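Choosing the hook before the tool

At Edier, the perception stack behind the Orkulow picking line no longer tries to recognize a tool first. It looks for the hook.

The earlier planner, called Koder, matched each item against a library of 817 meshes. Long, thin items gave it the most trouble. A screwdriver shaft returns few depth points, and clear packaging returns bad ones. Pose error along the shaft often passed 14 mm, and the planner then rejected every grasp it had.

The current version fits a plane to the board, finds the hooks by their offset from that plane, and assigns whatever hangs below each one a vertical axis. Grasp candidates are sampled along the axis, 40 per item, and scored for clearance from the neighbors. The lift comes before the pull – a constraint written into the motion planner, not learned. Planning takes around 6 seconds per item, most of it collision checking. 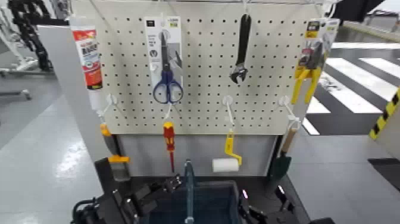
Two rows of hanging stock on a perforated board, with the grippers and a bin in front.

Labels are read last, and only to confirm the order line. Two-handed picks are still planned one arm at a time. A joint planner is due for testing in May.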